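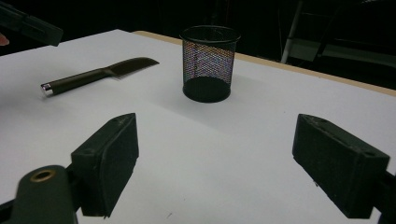 Knife and mesh cup on the white table, seen from the hand-held gripper.

Re: [handheld-rigs] Width reading jumps when closing on the mesh cup

On the list in June, Halima Ogbonna wrote:

> We are seeing a fault on one of our two hand-held grippers at
> Morkdale. When the fingers close on the black mesh pencil cup the
> width reading drops to zero for a few samples and then comes back.
> It does not happen on the knife handle. Out of 467 recordings with
> the cup, the log checker threw out a good part, all for the same
> reason. We have swapped the cable and reloaded the Tanasarn logger.
> No change. Has anyone had this? Second question: do people have
> a rule about blades on the table while two operators are working?
> Ours is not written down.
>
> Halima

Halima,

We had the same fault at Mirkholm and lost most of a month to it. I will take the width reading first.

The reading in the Tanasarn logger does not come straight from the encoder. It is a blend of the encoder value and an estimate made from the picture, and the picture part looks for the two inner faces of the fingers. With dark fingers on a white table that works well. Put fine black mesh between them and the edge finder has a great many short, high-contrast edges to choose from. You can see the coloured speckle on the mesh in the still at the top. As the fingers close, the finder picks an edge on the cup for one finger and another edge on the cup for the other, decides they are the same edge, and reports a width of zero. The knife handle is smooth and dark and gives it nothing to catch on.

To check this, set the picture weight to 0 in the logger settings and repeat 20 or so closes on the cup. If the drops go away, it is not your cable. In our case they went away completely. We then went back over 578 old recordings with the encoder value alone and got 280 of them through the checker. The rest had a real fault, which brings me to the next point.

Look at the finger pads while you are at it. Ours were scuffed on the inner faces, and one finger had worked loose at its fixing. It moved by about a millimetre under load, enough to upset the zero. The looseness could not be felt by hand with the gripper open. We found it by closing on a steel block and pushing the finger sideways. The Urnstead manual gives a check every 1,200 closes. We had taken that to mean the motor version only, and the hand-held one was never checked. It applies to both.

I would not filter the drops out afterwards. We tried a median filter over five samples. It hid the zeros in the plot but left the closing time wrong, and anything trained on those recordings let go of the cup too early.

On the knife. Our rule was written after a near miss. One operator reached in to steady the cup with a bare hand while the other was closing on the knife. The handle was gripped off centre, the blade swung round and stopped short of the first operator's wrist. Nobody was hurt. The report put it down to two causes: no agreed word before a hand goes over the table, and a loose finger on the gripper holding the knife.

What we do now:

- Blunted knife for all practice runs. The sharp one stays in the locked drawer unless the task sheet names it.
- Handle towards the operator who will pick it up.
- No free hand over the white area while either gripper is closing. If something falls, it stays where it fell until both say "clear".
- Pads and finger fixings checked at the start of each shift, and the result written on the sheet.
- Cut-resistant glove on any hand that is not holding a gripper.

The third one is the one people break – mostly when the cup tips over. We stuck a strip of grip tape under ours and it has tipped far less.

If the drops are still there with the weight at 0, send me one raw log, not the checked version. The checker removes the status bits I would need to look at.

Mirkholm bench team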